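厨房台面
五月号 生活
文字:本刊撰稿

早餐角:一块台面能放下多少东西

Miłosz Żak搬进现在这套房子时,厨房里唯一能用来做早餐的地方,是水槽右侧到墙角的一段台面,1000毫米长,600毫米深。前任房东在那里放过一台微波炉,台面上还留着四个脚垫的印子。他没有换台面,也没有打吊柜,用了一个冬天,把这一段慢慢改成了家里人早上都会停下来的地方。

所谓早餐角,近几年在家装图册里出现得很多。图册里的早餐角通常有一面干净的瓷砖墙,一台咖啡机,一束尤加利叶,杯子全是同一个颜色。Żak说他照着图册试过,坚持了不到一个月。家里的杯子来路不同,有超市买的,有朋友送的,有从上一个住处带来的,凑不成一套,他也不打算为此重新买一遍。

他先做的事是量尺寸。卷尺量完,他在一张方格纸上画了台面,按比例剪了几块硬纸板,代表每天早上真正会用到的电器和罐子,在纸上挪来挪去。他做这件事的时候是晚上,孩子已经睡了,纸板摊在餐桌上,第二天早上被当成拼图玩了一遍,丢了一块。丢的那一块代表电水壶。后来电水壶果然没有放进早餐角,一直留在水槽左边。

电器占地方

台面上最占地方的是台式小烤箱。很多人买的时候看的是容积和温度档位,回家才发现它的背后和两侧都要留空,散热孔不能贴着墙,也不能贴着别的东西。说明书里一般会写明留空的距离,不同型号不一样,应以说明书为准。Żak最初把烤箱横着推到墙角,觉得这样最省地方,结果门一打开,正好挡住抽屉。他后来把烤箱往外挪,又转了一个方向,抽屉能拉开了,台面看起来反而小了一截。

再就是面包机的问题。已经有了烤箱,还要不要单独放一台烤面包机,这在他家里讨论了很久。他的妻子认为不需要,烤箱里铺一张网架,吐司照样能烤。Żak的理由是早上时间短。烤箱要预热,两片吐司开一次烤箱,等的时间比吃的时间长。他从柜子里把旧的两槽面包机拿出来,放了一个星期,全家人都在用,此后就没有再收回去。

两台电器并排之后,插座成了麻烦。那一段墙上只有一个双孔插座,面包机和烤箱都是发热电器,同时开的时候负荷不小。他请电工看过线路,电工加了一个插座,单独走线,费用是474。这一项在他的账本里是整个早餐角最贵的一笔。全部花费加起来是1362,其余的大多用在了罐子、砧板和一个旧货市场买来的小抽屉柜上。

电工还提醒了一件事,接线板不要放在面包机后面。面包屑会从机器底部漏出来,落进插孔里。这句话Żak写在便签上,贴在柜门内侧,至今还在。

罐子与标签

早餐角的后排是罐子。Żak家里早上吃得杂,麦片、红糖、咖啡、茶叶、果干,原来都装在各自的袋子里,用夹子夹着,塞在一个篮子里。袋子倒下来,麦片就撒在篮底。换成罐子以后,撒的次数少了,问题变成了记不住哪个罐子里是什么。

他试过贴标签,用的是Plesard的纸质标签,字是手写的。纸标签在厨房里撑不了多久,手上有油,蒸汽一熏,边角就翘起来。后来他改了办法,用不同材质的罐子来区分。透明的罐子放看颜色就能认出来的东西,不透明的罐子放怕光的东西,比如咖啡豆和茶叶。家里人用了两三个星期,手就记住了,早上不开灯也能拿对。

罐子的盖子也有讲究。Avcı家居店的店员向他推荐过一种带硅胶圈的卡扣玻璃罐,密封很好,可是早上一只手端着碗,另一只手很难扳开卡扣。他买了一个,用来装不常用的绿豆,放到了高处的柜子里。台面上的罐子,他要求单手就能打开,盖子上最好有一个能捏住的小钮。

至于罐子要不要统一大小,他的看法是不必。糖用得慢,罐子小一些没有关系。麦片用得快,罐子小了,每隔几天就要补一次,补的时候又要撒。他把常补的放在靠外一侧,不常补的靠墙。这个顺序后来调换过几回,每次都是因为家里换了早餐的口味。有一阵子孩子迷上了花生酱,罐子前面便一直立着一瓶,拿什么都要先把它挪开。

杯子放哪里

图册里的杯子都挂在墙上的钩子上。Żak也装过钩子,是粘贴式的,Jarkmont的产品,装了四个。他家的墙面是旧的乳胶漆,粘不牢,夜里掉过一次,杯子碎在水槽里。此后他不再往墙上挂东西。

杯子于是放到台面上。每天用的就那几只,洗完擦干,叠起来放在罐子旁边,其余的收进柜子。叠杯子看起来随便,但要叠得稳,下面一只的口要比上面一只的底宽,差得太多,上面那只会陷进去,拔出来的时候两只一起动。他把家里的杯子两两试过,能叠的留在外面,叠不了的收起来。收起来的那些,有一半送给了楼下新搬来的邻居。

砧板的位置

砧板是最后定下来的。原来砧板立在水槽后面,要用的时候拿过来平放,用完再立回去。早上切面包、抹黄油、切香蕉,都要拿一次,放一次。Żak把一块砧板固定留在早餐角,平放着,不再收起来。

他选的是竹砧板。竹砧板比同样大小的实木板轻,洗完干得也快,缺点是边缘容易起毛,要用细砂纸打一打,再抹一层食用级的矿物油。Fatlow工作室的木工师傅告诉他,竹板不要泡水,也不要竖在积水的地方,底部先发黑,接着开裂。他家的上一块板就是这样坏掉的。

板子平放还有一个好处,面包屑有地方落。以前碎屑落在台面接缝里,要用牙签一点点挑。现在早餐结束以后,把板子端起来,往垃圾桶里一抖,再用湿布擦一遍台面。砧板下面他垫了一块拧干的薄布,防止打滑,每天晚上抽出来换洗。
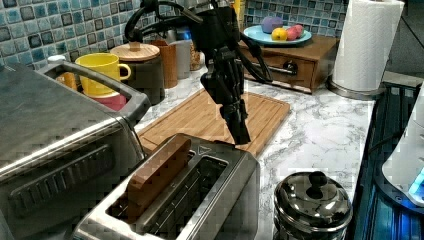
早餐角用到现在,Żak家里真正形成习惯的,是吐司的烤法。孩子要浅一点,大人要深一点,同一台机器只有一个旋钮,两片一起放,总有一个人不满意。他们现在是一片一片地烤,先烤孩子的,再转旋钮烤大人的。两槽的不锈钢面包机里只有左边立着一片,烤得棕黄,硬边高出槽口一截,右边那道槽空着,就是这种烤法的样子。旁边的台式烤箱顶上有一道长长的金属提手,后排的黄杯子叠在粉杯子上,再往右是带浅色木盖的深色罐子。Żak说,吐司的边高出槽口,拿起来方便,不用拿叉子去挑,他买面包的时候会特意看一看切片的高度。

面包机的清理他安排在周末。先拔掉插头,等机器凉透,再抽出底部的接屑盘。没有接屑盘的旧机器,可以倒过来轻轻拍几下,不要用金属工具伸进槽里刮。外壳是拉丝不锈钢的,擦的时候要顺着纹路,横着擦会留下细痕。烤箱的顶面也一样,油烟落在上面,隔一个星期不擦就会发黏,用温水加一点小苏打,软布擦过,再用干布擦一遍。

烤箱顶上不放东西,这是家里少数写成规矩的事。顶面平整,看着像是多出来的一块台面,放一袋面包、一本菜谱都很顺手。烤箱一开,顶面很快就烫手,塑料袋会粘在上面。Żak家里粘过一次,是装贝果的袋子,他用木铲刮了半个晚上。

小抽屉柜是旧货市场淘来的,木头的,抽屉里放茶包、牙签和备用的封口夹。卖家说它原本是装纽扣和线轴的,抽屉内壁上还能看到铅笔写的编号。Żak没有打磨,也没有重新上漆,只用吸尘器吸了一遍,在底下贴了四块毛毡。抽屉有点涩,他用蜡烛在滑道上来回擦了几下,现在好拉多了。

早餐角现在仍然在变。天气转热以后,家里喝热咖啡的人少了,咖啡罐往后退了一排,前面换成了装燕麦的罐子,晚上七点多泡上,放进冰箱,第二天早上直接吃。妻子想在靠窗的一侧加一盏小灯,插座还剩一个孔,线要从抽屉柜后面绕过去。Żak量过长度,差一小截,打算下个月再去一趟五金店。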